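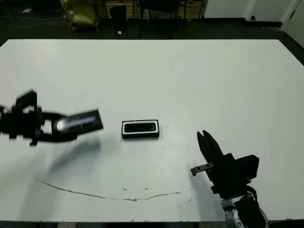
Gripper testers wanted – Skaltlow

We're comparing two sets of fingers for our two-arm bench this March, and we'd love your hands on the controls! You'll drive both arms through 59 short tasks, things like holding a black box lid in the curved fingers while the box sits open on the table, then tell us which set felt better. No experience needed. Sessions start at 9 a.m. and lunch is on us – write to Atif Jafri, Room 182.

Filed under: Take Part

Recent posts
Jistura controller trial
Wrist camera night at Boyer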